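Caring for Light Wood Tabletops in Shared Rooms
Trimdale Facilities Handbook, Section 15

This page sets out the routine for cleaning and inspecting the light wood tabletops in the Trimdale and Marnach buildings. It applies to staff and to any group that has reserved a room. Tables with stone or metal tops are covered in a separate section.

Before you begin

Remove all papers, cups, and cables from the surface. Collect two soft cotton cloths, a small bowl of lukewarm water, and mild dish soap. Do not use scouring pads, glass cleaner, or products that contain bleach.

Step 1. Dust the surface with a dry cloth. Follow the direction of the grain from one end of the table to the other.
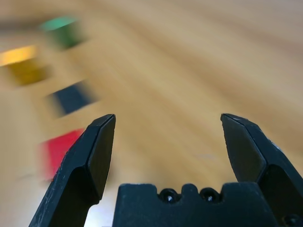
Step 2. Add a few drops of soap to the water. Dip the second cloth and wring it out until it no longer drips. Wipe the top in long strokes, again with the grain, and finish with the edges.

Step 3. Dry the table at once with a clean part of the first cloth. Standing water may leave pale rings in the finish.

Step 4. Look across the surface from a low angle, toward a window or lamp. Report scratches deep enough to catch a fingernail on Form 2511. Do not attempt to sand or fill them.

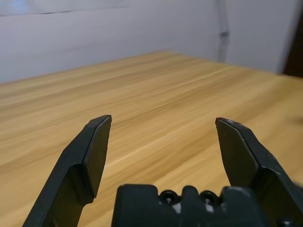

Light wood tabletop with the grain visible, beside a white wall.

Step 5. Wait 15 minutes before returning items to the table. Use felt pads under lamps and other heavy objects.

Oiling

Tables with an oil finish are treated each January by the Grimitz workshop. Please do not apply oil or wax between treatments. Rooms due for treatment are listed at the front desk.

Last revised 18 Dec 2025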